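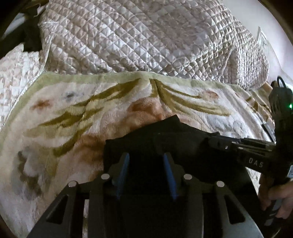

The project dealt with the making of a double bed in a furnished bedroom, and with the question of why two people given the same bedding finish with beds that look different. The unit brief asked each group to pick a household task, write a procedure for it and test the procedure on people who had not helped to write it. We chose bedding because the materials were on hand and the task could be repeated many times in an afternoon. The two top layers behave very differently. The quilted bedspread has a satiny face, stitched in a diagonal grid of small puffed diamonds, and it slides when pulled from one side. The fleece blanket is plush, has a wide sage-green border, and tends to stay where it is dropped. The border gave us a straight reference line when the blanket was flat, but any crease under it pulled the line into an arch, and we used this as a sign that the layer needed to be lifted and laid again.

Group members were Aqeel Kiani, Rhona Cairns and Kevin Sheehan. The supervisor was Teresa Coughlan. The report is dated May 17, 2025.

1. Method

The first procedure had 15 steps and was written by Kiani after he made the bed several times alone. It started at the head and worked toward the foot, one side at a time. Nine people tried it, one after another, with the written sheet taped to the closet door. They were allowed to read ahead but not to ask questions. One of us stripped the bed between trials and left the layers folded on a chair in the same order.

Each finished bed was judged on three points: overhang on the left and right sides, creases visible from the doorway, and whether the pillows stayed in place under the bedspread. Overhang was measured with a tape at the head, the middle and the foot. Creases were marked by Cairns on a printed outline of the bed. She judged every trial so that the marking would be consistent, though this also means that no second opinion is available.

2. Results of the first procedure

The main fault was side-to-side drift of the bedspread. People tucked the near side, walked around, and pulled the far side until it looked right from where they stood. The slippery face gave way and the near side rode up. In most trials the difference in overhang between left and right was greater at the head than at the foot.

The second fault was at the pillows. Step 11 said to "cover the pillows neatly," and readers took this in different ways. Some laid the cover straight over, and others folded it under the front edge first.

The blanket caused less trouble. It took longer to spread, but once down it held its position.

3. Revised procedure

The revised sheet had 10 steps. The changes were as follows.

Center the bedspread at the foot first, using the tape, before anything is tucked.
Smooth from the middle outward with the flat of both hands.
Do not pull on a side seam.
Fold the bedspread under the front edge of the pillows, then bring it back over the top.
Lay the blanket last, with the border parallel to the foot of the bed.

Repeat trials were run with four of the original people. Drift at the head was smaller in all four. Crease marks did not improve much – Cairns recorded nearly as many as before, mostly in the area just below the pillows.

4. Limits

The four people in the repeat trials had already made the bed once, so part of the gain is likely practice. We did not control for height, and shorter participants had to lean on the mattress to reach the middle, which left hollows. The bed stood with one side 25 inches from the wall, and this made the far side harder to work from. A further set of trials with new participants is planned for September, with the bed moved out so that both sides have equal clearance.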